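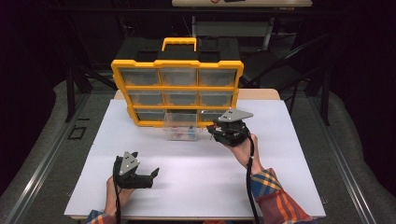

Dratow Training Unit
Handout 2: Rules for Hand-Held Gripper Work
Course lead: Apostolos Athanasiadis

1. Small parts are kept in an open container within reach of both grippers.

2. Cables run back along the forearm and must not cross the work surface.

3. Hold the grippers by their handles. Fingers stay clear of the jaws at all times.

4. A dropped part ends the attempt. Record it as incomplete and reset.

5. Attempts are numbered in order. The current series begins at 174.

Students must sign the Purar log before leaving.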